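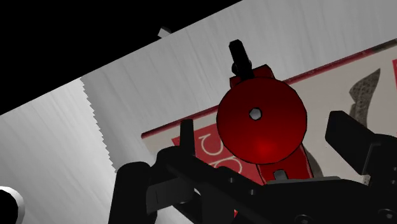
Tusia Secondhand Furniture Listings

Notes on the data

Tusia is a table of 149 secondhand furniture listings, copied by hand from the Clerkine classifieds and last checked 2020-10-16. Please read these notes before you quote a number from it.

What is in it

One row per listing: item type, asking price, stated age, stated material, town. Prices are in dollars. The file began with 200 rows. Dorota Brzozowska took out 48 repeats and three rows with no price.

What I would not trust

Stated material. Sellers write "solid oak" about anything with a grain on it. The column records the claim and nothing more.

Stated age. "Antique" is left as typed, and 34 rows say it. I doubt most of them.

Asking price. No sale prices were collected, so any chart of "what tables sell for" made from this file is wrong before you start. Boychuk published one in March. We asked for a correction and are still waiting.

Town. Some sellers list the nearest big town to get more views.

Possible uses

Practice with messy text columns. Perhaps a look at how sellers word things. Orla Ní Bhriain thinks it could support a price model. I don't.

Files

listings.csv
removed.csv
changes.txt

Corrections go to the Plindum issue list, with the row number.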